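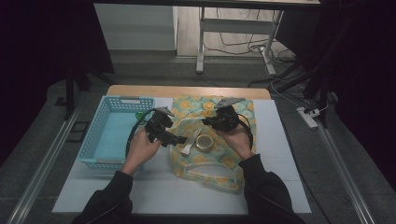 Does a 19 ms buffer offset between the DJ booth feed and the listening room speakers need to be fixed before doors?

It should be fixed if both systems are audible from the same seat. At 19 ms the two arrivals start to separate on hi-hats and claps, and people near the bar will hear a flam on every hit. If the doors between the rooms stay shut, leave it until after the event.

Ticket: Listening room at Stistadcombe, dropout and delay on main pair
Opened by: Žofie Lukáč
Assigned to: Gijs Timmermans
Priority: High (ambient night, Tuesday, capacity 109)
Status: Resolved

Reported symptoms
Left main drops out for less than a second at irregular intervals. Level returns without a click. Booth monitors are unaffected. Delay between booth and mains was noted during the Vávra live set and again with only the turntables running.

Log

14:10 Gijs Timmermans
Swapped left and right at the amp inputs. Dropout stayed on the left channel of the processor output and moved to the right speaker. Speakers and speaker cable ruled out.

14:35 Gijs Timmermans
Processor clock was set to external with no word clock connected. Changed to internal. Played pink noise for 30 minutes at show level. Two dropouts, both left.

15:20 Žofie Lukáč
Can confirm the clock was on internal in October. The preset loaded now is the one from the Killesden weekender, where the processor was slaved to the desk. I don't have a copy of the house preset on this laptop.

15:40 Přemysl Hrnčiar
House preset sent by mail. Load it to slot 2 and leave slot 1 alone until Dagmar Skála has checked the sub crossover. The Killesden file also has a delay line on the mains to align with the front stack they had there. That would be your 19 ms.

16:05 Gijs Timmermans
House preset loaded to slot 2. Delay on mains now reads zero. Booth and mains line up on a click track at the center seat. Left channel still dropped once.

16:30 Gijs Timmermans
Reseated the left output XLR at the patch panel. Pin 2 solder joint was cracked. Resoldered, put the panel back, ran noise for 600 seconds, then the full test playlist. No dropouts.

17:15 Dagmar Skála
Crossover in slot 2 is correct. Slot 1 can be overwritten. Please name the presets by venue; "main new" could be anything.

17:25 Gijs Timmermans
Renamed. Slot 1 overwritten with house. Closing.

Follow-up
Right output XLR to be checked at the next maintenance call. Spare panel connectors on order from Plustov.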